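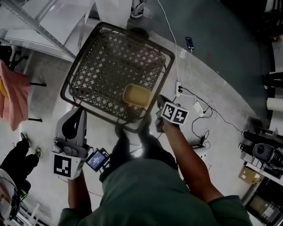
The big basket, with one yellow tray in it.

From: Laiba Hayat
To: Samville Seed Swap list
Subject: Re: [seedswap] Bean packets and where to put them

Hi Mirsad and everybody,

Thanks for getting the ball rolling! I've been meaning to write since Tuesday but the tomatoes had other ideas (I have 23 plants in the ground now and a bunch more sulking in paper cups on the porch, so if anybody wants a Pernamum Pink, please come take it off my hands).

Mirsad Pavlović wrote:
> Folks, we got 318 packets last time and the beans were all
> over the place. Pole mixed in with bush, and half of them
> had no year. Can we please sort by type this time? Also I
> still want to know who brought the flat white ones with the
> purple eye. Best bean I ever grew.
> Doors open at 9, same hall on Shehu Street.

Yes to sorting by type, a hundred times yes. I'd go one basket per kind of vegetable and then small trays inside for the early, middle and late ones. Last year I took home what I thought was a bush bean and by the end of June it had climbed the downspout and was working on the gutter. Pretty, though!

On the years, I'd say anything without one goes in the freebie pile. Beans keep pretty well if they've been somewhere cool, but I wouldn't swap good onion seed for a mystery envelope. If you're not sure about yours, roll ten up in a damp paper towel and look at them in a week. I did that with my old okra and got three sprouts, so that went to the compost.

Now the purple-eye bean. I think that was me?? If it's the one I'm thinking of, my aunt always called it Plirkora and I have no clue if that's the real name or just what was written on her jar. I saved 47 seeds last fall and can bring 15 of them, in packets of five. Mirsad, one packet has your name on it already.

Two more things before I go water. Does anybody have a squash that stands up to vine borers? Mine fold every single summer and I'm tired of crying over zucchini. And please write the variety on the packet in pencil, my pen ones got rained on walking to the car and now I have a whole envelope that says "Gr n Z br".

See you at the hall,
Laiba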